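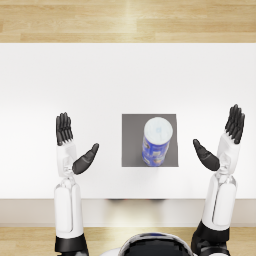 *Fig. 1 – Vue de dessus (image de synthèse) : boîte cylindrique posée sur un tapis carré gris.*

## 3. Projection orthogonale et perte d'information

Support de cours, version du 26/1/20. Rédaction : Dilruba Roy ; relecture des exercices : Renji Tsuji.

### 3.1 Rappel

Soit un plan (P) et une direction (d) perpendiculaire à (P). La projection orthogonale associe à tout point M de l'espace le point M' de (P) tel que la droite (MM') soit parallèle à (d). Les longueurs parallèles à (P) sont conservées, celles qui lui sont perpendiculaires s'annulent. Une longueur L inclinée d'un angle α sur (P) se projette selon L·cos α.

Un cylindre de révolution d'axe vertical a donc pour vue de dessus un disque, quelle que soit sa hauteur. Un cône de même base posé sur celle-ci donne le même contour, avec en plus le point image du sommet ; une sphère de même rayon donne encore le même contour. La vue de dessus seule ne permet pas de trancher – il faut au moins une vue de face.

### 3.2 Projection centrale

En perspective, les droites projetantes passent par un centre O situé à distance finie. Pour un objet placé à la profondeur z et une distance focale f, le grandissement vaut f/z. Deux disques horizontaux de même rayon, situés à des altitudes différentes, n'ont pas la même taille apparente : le plus proche de O paraît plus grand. Si l'axe du cylindre ne passe pas par O, les deux disques sont en outre décalés et une partie de la surface latérale devient visible.

On retiendra que le dessin technique emploie la projection orthogonale pour les vues cotées et réserve la perspective aux vues de présentation.

### 3.3 Disposition des vues

Méthode du premier dièdre (usage européen) :

- vue de face au centre de la feuille ;
- vue de dessus placée **en dessous** de la vue de face ;
- vue de gauche placée **à droite** de la vue de face.

Les lignes de rappel sont tracées en trait fin continu. Les arêtes cachées sont en trait interrompu fin, les axes en trait mixte fin. Tout cercle reçoit deux axes perpendiculaires, même lorsqu'il n'est pas coté.

### 3.4 Exercices

1. Un cylindre de rayon 16 mm et de hauteur 423 mm repose sur le plan horizontal. Tracer les vues de face et de dessus à l'échelle 1:2.
2. Un segment de 16 cm fait un angle de 60° avec le plan de projection. Calculer la longueur de sa projection.
3. Donner deux solides non superposables ayant la même vue de dessus et la même vue de face. Préciser la vue qui les distingue.

Les tracés de l'exercice 1 sont à rendre sur papier, au crayon. Pour l'exercice 3, un croquis à main levée suffit.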